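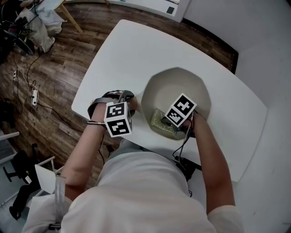
At the white table, gripper on the left hand.

June 6, 2007 – Nastusgate, magnetics bench

Cooled the permalloy film from Caputo again and repeated the hysteresis loops. Coil current stepped by hand, 164 points per loop, three loops at each temperature. The first loop is still wider than the other two. Same thing in December, so I no longer blame the new coil.

Nives Rizzi thinks the film keeps some memory of how it was mounted. Nives Gentile thinks it is drift in the Hall probe. I ran the probe alone for an hour with the coil off and saw drift of up to 5 microtesla, too small to explain the width but not small enough to ignore. Values are in the Juver folder, last column. Ignore the column headed "corr", I had the sign wrong.

Vibration from the pump shows up as a ripple near zero field. Moved the pump hose off the bench leg and the ripple dropped by half. Would like to try a sandbag on the hose.

The Wemard supply tripped twice above 7 amps. Reset it both times and carried on at a lower current. The loops still close, so we are not losing the saturated part.

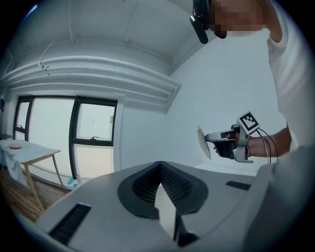 To do

Demagnetize before the first loop, slow ramp down, then compare widths.
Turn the film a quarter turn and repeat at room temperature only.
Ask Caputo for the thickness of this batch – the label just gives the substrate.
Swap Hall probes with the other bench if Gentile can spare hers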